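The Long Tail and the Short Tail
A beginner's week with needle and thread at the Lelside skills course

I can sew on a button. I mention this because I mentioned it to Dexter Evangelista within five minutes of meeting him, and he looked at me the way a concert pianist might look at somebody who owns a doorbell.

Evangelista teaches suturing at Lelside, in a low building in Daltum that used to belong to the phone company. His students are mostly nurses heading for the operating room, veterinary students, and the occasional medical student whose parents are paying. In June he let me join a beginners' group for a week, on the understanding that I would never, under any circumstances, try this at home on a relative.

The first day we didn't touch a needle. We tied knots around a coat hook. There is a two-handed knot and a one-handed knot, and then there was whatever I was doing, for which Evangelista asked if I had a permit. The square knot I learned in summer camp is basically the right one, except that you have to tie it without looking, keep it flat, and lay each throw opposite to the last. Get the direction wrong and you have a granny knot, and a granny knot slips. The woman at the next hook tied 700 throws before lunch. She had a clicker. I had a blister.

The thread is where people get opinionated. Ask about it in the break room and you will lose your break. Monofilament is a single smooth strand, like fishing line, and it slides through tissue nicely. It also remembers the shape it had in the packet and keeps trying to go back there. Braided thread is many fine strands woven together. It's softer, it lies where you put it, and it holds a knot in a way that flatters the beginner. The price is some drag on the way through, and an end that comes apart if you look at it too hard.

Evangelista is a braid man. He'll admit that monofilament has its uses, in the tone people use about their brother-in-law's boat.
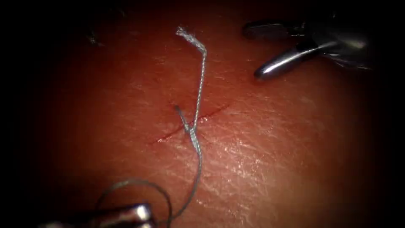 Braided thread where it crosses the incision. The cut end at the top has started to fray.

A cut like that one looks like nothing much. The edges lie close together already, and my first thought was that it could probably be left alone. My second thought, once I was handed a needle holder and a cut of my own, was that I wanted to be left alone too.

Here is what you're supposed to do. Grip the needle about two thirds of the way back from the point. Go in at a right angle to the surface. Turn your wrist and let the curve of the needle do the traveling. Come out the other side the same distance from the edge as you went in. Then pull the thread through until you have a short tail left, and stop.

Stop is the hard part. I pulled my first thread clean out, twice, with a nice smooth follow-through. The third time I stopped early and had a tail as long as a shoelace, which wrapped itself around the needle holder, my thumb and finally my watch. "Leave the short one short," Evangelista said, and went off to look at somebody with prospects.

The other thing he cares about is tension. Beginners pull as if they were closing a suitcase. The edges should meet, and that's all they should do. Too tight and they pucker up, and in a living patient you can starve the tissue you were trying to help. He walks the row with a pair of blunt forceps and tries to slip one tip under each finished stitch. If it won't go, out come the scissors. I heard a lot of scissors.

He also snips off fuzzy ends before he lets anyone thread an eyed needle with them. I had been licking mine flat, as I do with buttons. I was asked to leave the room and wash my hands, and when I came back there was a new rule on the whiteboard.

By the end of the week I could put in a row of simple interrupted stitches that Evangelista called "in a row." He has kept a notebook of his own since he started teaching, and he tells every group that their first 1000 stitches are for the trash can. I'm at nearly 3 dozen. The next beginners' course starts on 14 July 2018, and I've put my name down. The coat hook in my hallway already has so much thread on it that it no longer holds a coat.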